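About The Prallura Notebook

Print this page
E-mail this page

Every outfit that writes about local politics claims to be independent. I'd be suspicious of that word wherever you find it, including on this page. The Prallura Notebook is paid for by its readers, it takes no advertising from anyone holding or seeking office, and it is written by people who vote in Pusdale and have opinions. Make of that what you like.

I started it as a single sheet in the October of a council election, after the second all-candidates' night at which no candidate was asked about the water rates. The sheet listed what each of them had said about the rates over the previous term, with the dates. Two of them phoned to complain. Neither said the dates were wrong.

We now have 27 issues a year and some 4000 subscribers, a figure I would treat with care, as it includes everyone who signed up and never opened a thing. Three of us do the work. I write the Monday column. Elis sits through the committee meetings, budget night included, and keeps the voting record. Bragança edits both of us and has cut more good jokes than I care to remember.

What we cover

Council, the school board, the regional water authority, and the provincial and federal seats when they're being fought over. We don't do polls. A poll of a town this size is a few dozen people who happened to answer the phone at suppertime, and I've watched grown adults rearrange a whole campaign on the strength of one. We don't endorse anybody either. I used to think endorsements were a service to readers, then I went back and read mine.

Press releases go in the recycling unless there's a number in them we can check. The same goes for "listening tours" – I have been to several and would like to know who was listening. If a councillor promises a new arena roof, we print what it would cost and which budget line it's supposed to come out of. If there isn't a budget line, we print that. 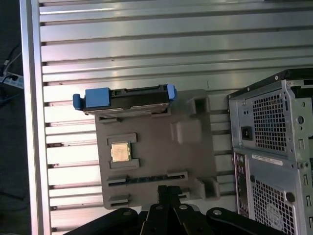

Corrections run at the top of the next issue, in the same size of type as everything else. We get things wrong. In the last municipal race I told readers the Ward 2 seat was safe, and the incumbent lost it before the coffee was cold. That one is still in the archive under its original headline.

Letters are welcome from any side and have to be signed. We'll trim them for length but we won't fix your argument for you. Candidates may write in too, up to the week before voting day, and they get the same space as anyone else's neighbour.

To subscribe or cancel, write to the office in Pusdale. Cancelling takes one line and you don't have to say why, though people generally do.

Henrique Meireles
Page last revised 10 December 2018

Print this page
E-mail this page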